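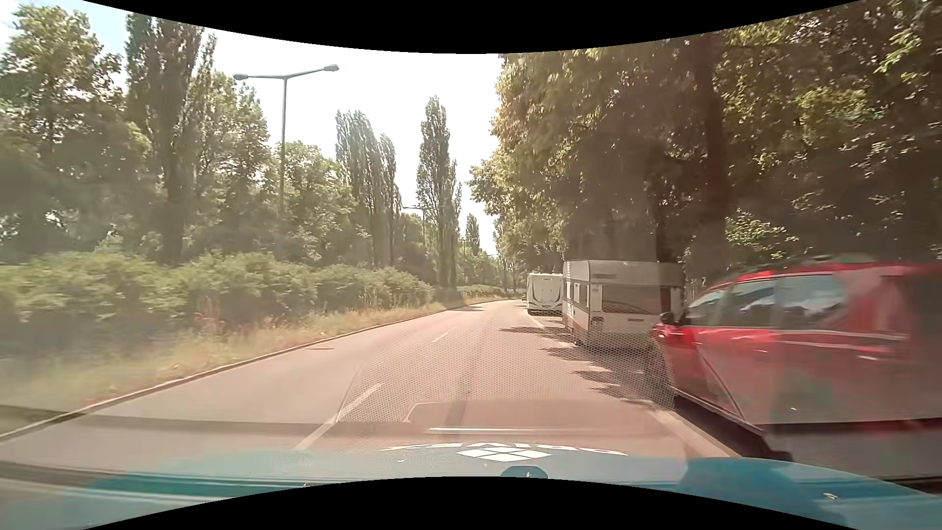

Lubis test still, bend to the right. Parked caravan, red car, plenty of hood.

10 February 2023, Gorudstead workshop, back bench

Spent the evening on the lane finder and got further than I expected! Lubis is still only the eyes and half a brain (the steering side is a toy wheel from Brukosport with a servo bolted on), but it now turns the wheel on the bench from stills, and mostly the right way.

The bend is my favorite one to torture it with. Two dashes in the middle, a pale line on the right that runs along beside the red car, tree shadow all over that side, and then a dotted mesh reflection lying right across the asphalt. First run it took the edge of the mesh for a lane line and the servo went hard over and knocked my coffee. I masked the hood, which also got rid of the lettering, and raised the minimum line length to 30 pixels. Better. The mesh still wins in 2 of the 9 crops I cut from that still. A bit of matte black felt on the dash is next, the Holent box has offcuts in it.

Black curved borders top and bottom are now cropped before anything else runs. Should have done that in the first week – the edge detector loved them.

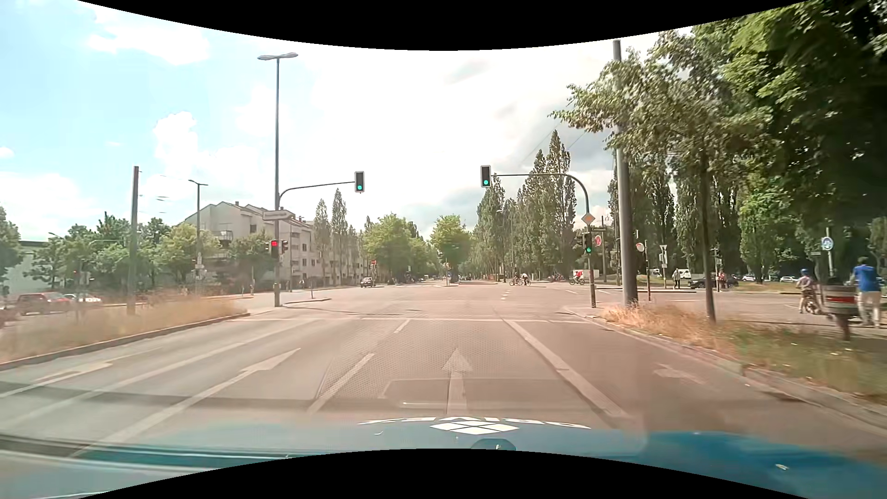
Signal picking is the part I keep putting off, and tonight I finally wrote down a rule for it. Up to now Lubis took the biggest colored blob and called it the light. Fine on my printed test cards, hopeless at a real junction. With this one there's green on the mast arm, green again on the curved arm to the right, and a red sitting low on the lamp post, so "any red means stop" has the wheel servo sulking at a green. New rule: find the painted arrow in my own lane first, look only at heads hanging over the road, and ignore the low ones unless the high ones are missing. Tried it with 3 different thresholds and the middle one picks both overhead greens.

To do: felt on the dash, shorter servo horn, move the power supply off the shelf before it falls on somebody. I'd like the mask saved with the camera settings too, I retyped it again tonight. Bench loop with video by April, if the servo lasts.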